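Section 4: Laying the Track and First Running

The box for the Mirkbridge railway says "ready to run in minutes." Allow an evening. This section replaces pages 6 to 11 of the leaflet that Lozano packs with the set, which were plainly written for an earlier version with a different track joint. If you still have the leaflet, keep it for the parts drawing on the back and ignore the rest.

You should have finished Section 3 (unpacking, sorting, fitting the buffers) before starting. If you skipped the sorting, go back and do it. The short straights and the half straights look alike from above and you will want them in separate trays.

4.1 Check the floor or table

The oval needs a flat area 788 mm across at the widest point. The lid gives a smaller figure. The lid figure seems to be measured along the rail centers, so it leaves out the track bed and the overhang of the coaches on the curves. Use ours.

1. Clear the area and wipe it down. Crumbs matter more than you would think.
2. Lay a long ruler across the surface in both directions. Light under the middle of the ruler means a dip. A small dip is fine on the straights and a nuisance under the curves.
3. Press down on each corner of the table. If it rocks, fix that first.
4. Keep the layout back from the edge by the width of your hand. The leaflet calls the locomotive "self-righting," a claim we have never seen it live up to.

Note: Carpet. The box shows a happy family running the train on a thick rug. The track will go together on a rug, and the engine will go part of the way around. Low office carpet works passably. For anything deeper, put down a sheet of hardboard.

4.2 Joining the curves

There are 82 pieces in the full set, counting the signals and the two spare joint clips, but only the track pieces are needed for now. Leave the scenery bagged.

1. Take two curved sections and turn them upside down on the table.
2. Slide the tongue of one into the slot of the other until the small rib disappears. You may or may not hear a click. The leaflet says to listen for one. About half of ours join silently and hold just as well, so trust the rib.
3. Turn the joined pair over and run a fingernail along the rail across the joint. If the nail catches, pull the pieces apart and try again.
4. Add curves one at a time until you have a half circle. Make the second half circle the same way.
5. Set both halves down with the open ends facing each other.

Caution: Do not twist the pieces to separate them. Pull straight. The slots are thin, and a cracked slot can't be glued well enough to take the weight of the engine.

Note: On older sets the tongues are gray, and on later ones they are black. A store may tell you the two mix freely. They mix if you are patient and have strong thumbs. Keep each color together where you can, and put the one unavoidable mixed joint on a straight.

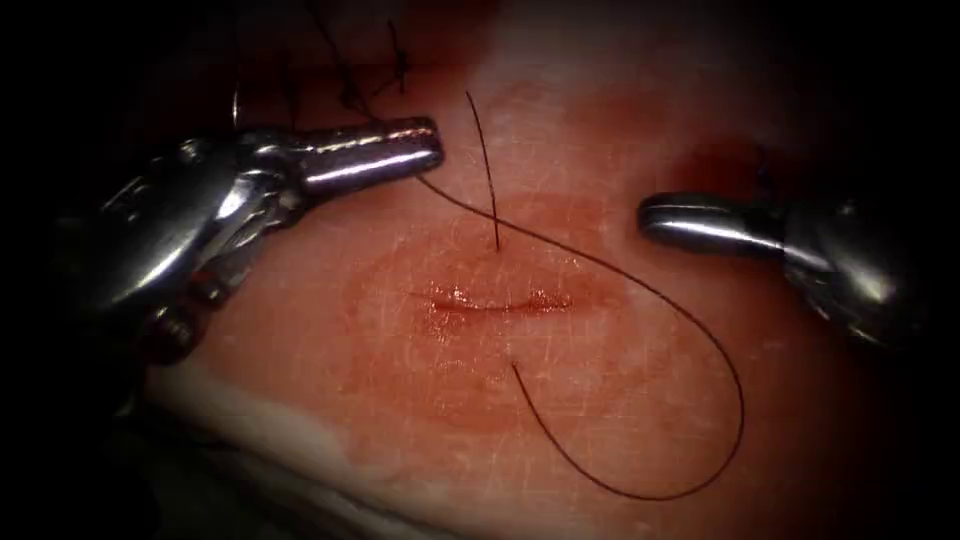 4.3 Closing the oval

1. Fit a straight to each open end of the first half circle.
2. Bring the second half circle up to the straights and join one side only.
3. Look at the gap on the other side. It should close with light pressure from one finger.
4. If it needs more than that, don't force it. Somewhere in the loop a joint is not fully home. Work your way back from the gap with the fingernail test in 4.2.
5. Join the last pair.
6. Lift nothing. Slide the whole oval into its final position with flat hands.

Step 6 is where most closed ovals become open ones. The leaflet has you pick up the finished track and carry it, and there is a drawing of a child doing so with one hand. We doubt the artist owned the set.

Note: If the oval closes but won't lie flat, check that the half straights haven't been used in place of short straights on one side. The difference is small enough to let the loop close under strain.

4.4 Fitting the passing siding (Model 610 only)

Owners of the basic set can go straight to 4.5. The Model 610 adds a pair of switches and a second length of track inside the oval.

1. Take out the two short straights nearest the front.
2. Put the left-hand switch in place of the first and the right-hand switch in place of the second. They are marked L and R underneath. On some sets the letters are molded so shallow that you need a lamp held low to read them.
3. Add the siding track between the open legs of the switches.
4. Move each lever back and forth a dozen times with no train on the track. The blade should touch the rail fully on both sides.
5. If a blade stops short, look for a scrap of plastic left from molding and lift it away with a toothpick.

Caution: Do not oil the switch blades. The advice to do so appears on a card in some boxes and has been repeated in a good many places since. Oil spreads to the rail head, the driving wheels pick it up, and the engine then sits there spinning.

The siding is sold as letting you run two trains "with no risk of collision." It lets you park one while the other runs. With both moving, the risk of collision is what it always was.

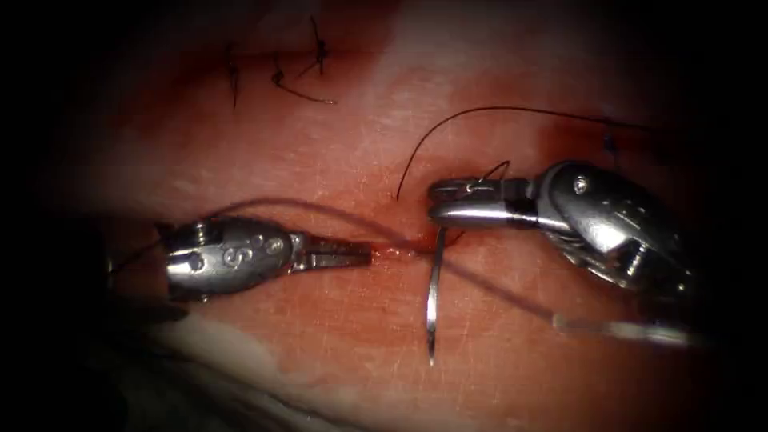 4.5 Winding the locomotive

The engine is clockwork. The key goes in on the left side, above the middle wheel.

1. Set the brake lever (in the cab) to the rear position.
2. Hold the engine around the boiler. Don't hold it by the wheels.
3. Push the key fully in and turn clockwise in half turns. Count them.
4. Stop at 34 half turns, even if the key will still go. The leaflet tells you to wind "until firm," and by the time this spring feels firm you are at the end of its travel.
5. Take the key out. The claim that the engine runs better with it left in has been going around collectors' pages for years. We tried it both ways on the same oval and saw no difference, apart from the key falling out on the second curve.

Caution: Never release the brake on a wound engine while it is off the track. The gears race and the governor is not built for it.

Note: A grinding sound for the first few laps is normal in a new engine. A grinding sound that gets worse is not, whatever the help line says about running in. Stop and see Section 7.

4.6 First run, without coaches

1. Put the engine on a straight, with all the wheels between the rails. Roll it forward by the width of a finger to be sure.
2. Move the brake lever to the front position and let go.
3. Watch the whole first lap from above. Note any joint where the engine hops.
4. Let it run down by itself.
5. Redo the joints you noted.
6. Wind and run again. Add coaches only after a full run with no hops.

The box promises "up to 20 laps." The words "up to" are doing hard labor there. Expect fewer with a light engine on a flat table and fewer again with coaches. Put the heaviest coach directly behind the engine.

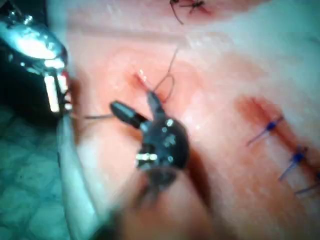
Robotic instrument over a pink training pad.

4.7 The Zanby signal clip

The Zanby clip is sold separately and is meant to stop the train when the signal arm is down. It works by lifting a small ramp between the rails that catches the engine's brake lever from underneath.

1. Snap the clip to the outside of a straight, at least two straights before a curve.
2. Check that the ramp lies flat when the arm is up.
3. Run the engine through with the arm up. It should pass without touching.
4. Lower the arm and run again.

With luck the engine stops. If it slows and carries on, the ramp is low, and there is a screw under the clip that raises it. Turn it an eighth of a turn at a time. If the engine jumps the rails, you have gone too far.

We have set up several of these clips and would call the results mixed. A slow engine near the end of its spring stops every time, though it was about to anyway. A freshly wound one pulling nothing may sail over the ramp. The packaging describes the clip as "fully automatic," which is generous for something you work with your thumb.

4.8 Before you put it away

Let the spring run right down. Break the oval into four parts, no smaller, and store them flat. The molded tray will not take the assembled quarters, so use a different box and keep the tray only if you expect to sell. Sellers like to say that the tray doubles the price. Ask to see one that sold that way.

Go on to Section 5, Couplings, before adding the freight cars.

Idness Toy Railway Guides | Questions or corrections: use the contact form | All rights reserved | Back to top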